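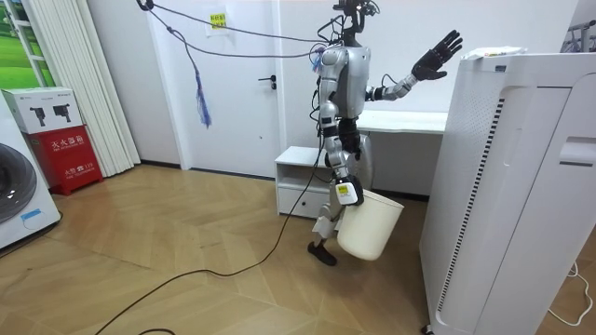
Subject: Re: [fidon-tenants] Damp in the small rooms, what do you do?
Date: 2020-11-19

Hello all,

I answer between the lines, I hope it stays readable. I rent on the second floor of the Fidon building in Rostbridge, on the courtyard side.

> We moved in at the start of October and already the window
> is wet every morning. Is it the building or is it us?

In my opinion a little of both. The courtyard side gets almost no sun from now until spring, so the outside wall stays cold. My first winter I blamed the landlord for everything. Then I bought a cheap humidity meter and saw that the number went up each time I dried my laundry indoors. After I stopped doing this, the window was better, but the corner behind my bookcase was not.
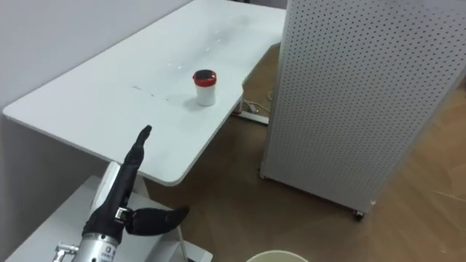

For the corner, what helped was to pull the bookcase away from the wall by the width of one hand. The air must be able to pass behind it. I also took everything off the lowest shelf. I lost two dictionaries there, and one of them was from my father, so please check your own shelves before the cold weeks.

> The agency told me to keep the window tilted all day.
> I am freezing. Is this really necessary?

I would not do it. A tilted window cools the wall around it and the water then settles exactly there. I open mine completely for 5 minutes, three times a day, with the radiator turned off, and I close it again. If you can open the door to the hallway at the same moment, it goes faster.
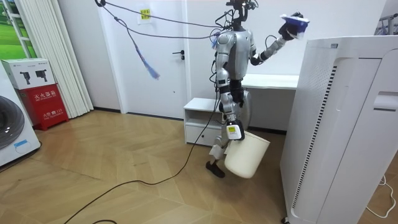
It is more difficult on days with fog, when the air outside is also full of water. On such days I only open in the early afternoon. I keep the radiator on a low setting also at night, and my heating bill went up less than I feared.

> Did anybody get a dehumidifier? Which one?

I have the small Jolow since last year. It cost me 120 and I bought it used from the previous tenant of my room. What I can say about it:

- It is quiet enough for phone calls, but I cannot sleep beside it.

- The tank is too small for a weekend, so on Friday I empty it and switch it off.

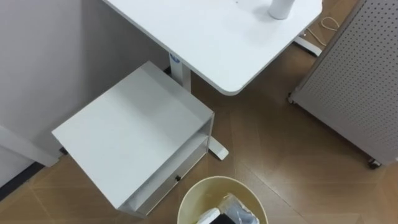 - The filter must be rinsed every month. I forgot this for the whole summer and it began to smell like an old towel.

> Who do I write to about the black spots by the window?

To Rahman, the managing agency, and always in writing. Put your room number in the subject line (mine is 234) and attach a photo with the date. When I called by phone, I received a friendly answer and then nothing for six weeks. My written message was answered in four days, and they repaired the seal of the window.

If someone on the street side has the same problem, please write to the list also. I would like to know if it is only our wall.

With kind regards from the second floor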